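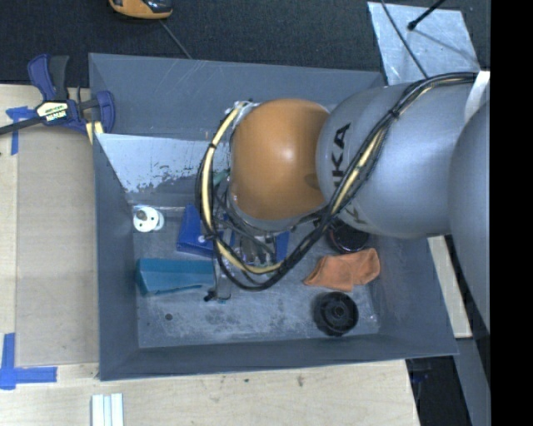 Bin Work at Brekuto

This page collects material from the grasping sessions at the Brekuto workshop. The goal is a set of recorded picks that a learning system can train on. The September plan called for 3000 attempts from one bin, split into sessions of 353 or fewer so the person at the desk can stop and check the logs. Each attempt is saved whether or not the part comes up.

The arm is a KUKA, and it reaches into the bin from one side. The cables and the yellow hose travel with the wrist in a wide loop, so some of the parts are hidden from the fixed camera at any given moment. We keep those views in the set. A system that only learns from clear views does badly when the arm is in the way.

The bin is gray, with sloping walls and a scuffed floor. A bar clamp holds one corner. Blue tape on the tabletop next to it marks positions.

Parts are mixed on purpose. A bright blue box-like piece, a teal wedge, a white cylinder and a black ridged wheel all call for a different approach. The orange cloth is the odd one, with no fixed shape and no single good place to grip it.

Notes on how the set is built:

Layout. Parts are moved to new spots after every 10 attempts. The operator does this by hand and does not try to spread them evenly.

Labels. Every attempt gets one of three: held, dropped, or missed. Vikby's labeling tool is used for the first pass, and a second person goes over the dropped ones.

Sorting. Attempts are filed by part and by layout number. Cloth attempts go in their own folder, called Zurkwood after the old project that used the same layout sheet.

Left out. So far 19 attempts have been removed for missing log files. They are listed in the Semple index with their original numbers, and the gaps have not been renumbered.

Page updated 5 November 2019

Contact | Copyright 2019 Brekuto | Back to top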